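# A hora que dá corda à vila

Quem chega a Drestine pela estrada velha ouve o relógio antes de o ver. São oito badaladas quando entro na praça, redondas e um bocadinho roucas, e o homem que varre a entrada do café nem levanta a cabeça. Eu, que passei a viagem inteira à espera daquilo, fico parado no meio da calçada a sorrir como um miúdo!

Gosto de relógios de torre desde que me lembro, e gosto sobretudo dos que ainda trabalham a sério: os que têm pesos, cabos, um pêndulo comprido e uma caixa de madeira a proteger o mecanismo do pó e dos pombos. Há menos do que devia haver. Muitos foram electrificados, outros pararam e ficaram a marcar a mesma hora durante anos, e os moradores habituaram-se a viver debaixo de um ponteiro imóvel. Em Drestine, a máquina continua a ser puxada à manivela, de manhã cedo, e para lá chegar sobem-se 296 degraus em caracol.

Contei-os todos, claro. A meio há uma janelinha de onde se vê o rio, e convém aproveitar a pausa – o último lanço é mais estreito e tem uma corda em vez de corrimão.

Lá em cima, a primeira surpresa é o som. Na praça só se ouvem os sinos, mas junto à máquina há todo um vocabulário miúdo: o estalido do escape, o zumbido do volante de pás quando a sonaria arranca, o ranger do cabo no tambor. O relógio tem três trens de rodas, um para o tempo, outro para os quartos e outro para as horas, e cada um tem o seu feitio. O dos quartos é nervoso, dispara e pára num instante. O das horas leva o seu tempo a acordar, solta um clique de aviso uns minutos antes e depois avança com uma solenidade que me arrepia sempre.

O que me fascina nestas máquinas é que se deixam ler. Um peso desce, um tambor roda, uma roda grande empurra um pinhão pequeno, e por aí fora até ao pêndulo, que concede a cada oscilação um dente de cada vez. Seguindo com o dedo (sem tocar!) percebe-se o caminho inteiro da força. Não conheço outra tecnologia antiga tão generosa com quem olha. E a roda dentada, que é o coração de tudo isto, continua a ser a mesma ideia simples, feita em bronze, em ferro ou em plástico azul.

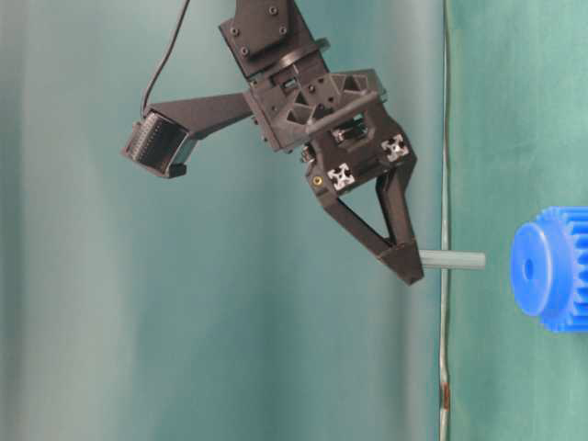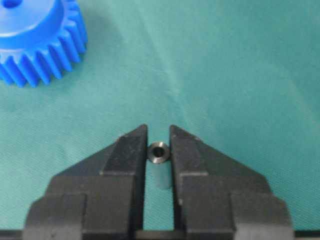 Voltemos à torre. A história da máquina de Drestine está mal contada nos folhetos, que a dão como obra de um só mestre. Nos cadernos guardados na sacristia percebe-se outra coisa: a armação veio da oficina Ruchti, que forjava ferro para portões e noras, e só as rodas do movimento foram cortadas em Biltar, a dois vales de distância. Vieram de carroça, embrulhadas em palha, e uma delas chegou com um dente partido. Ainda lá está o remendo, um enxerto em cauda de andorinha, limado com tanta paciência que só se nota quando a luz bate de lado.

Biltar merece o desvio. A oficina fechou, mas o edifício mantém as janelas altas viradas a norte e, numa parede do fundo, os moldes de madeira pendurados por tamanhos. Cheira a óleo e a serradura. A torre local tem um relógio mais modesto, com apenas 2 trens, e atrasa-se no inverno. Em janeiro, disseram-me, ninguém marca nada por ele, mas também ninguém quer ouvir falar em substituí-lo.

Já em Wetalell optou-se por um motor discreto que sobe os pesos durante a noite. Os puristas torcem o nariz. Eu, confesso, saí de lá convencido: o pêndulo é o original, o escape também, e a máquina que antes parava sempre que faltava gente para a manivela toca agora todos os dias. Prefiro um relógio com uma pequena ajuda a um relógio calado.

Para quem quiser fazer o percurso, aconselho começar por Wetalell, onde a subida é curta e a máquina está bem iluminada, e deixar Drestine para o fim. Levem calçado com boa sola e uma lanterna de bolso. E cheguem antes da hora certa, com tempo para recuperar o fôlego e encostar-se à parede do lado da janela.

Na minha última manhã deixaram-me dar à manivela. É mais pesada do que parece, sobretudo no trem das horas, e a meio tive de trocar de braço. O peso foi subindo no poço, devagar, até a marca de tinta branca no cabo aparecer junto ao tambor. Depois descemos e fomos tomar café à praça, mesmo a tempo das nove.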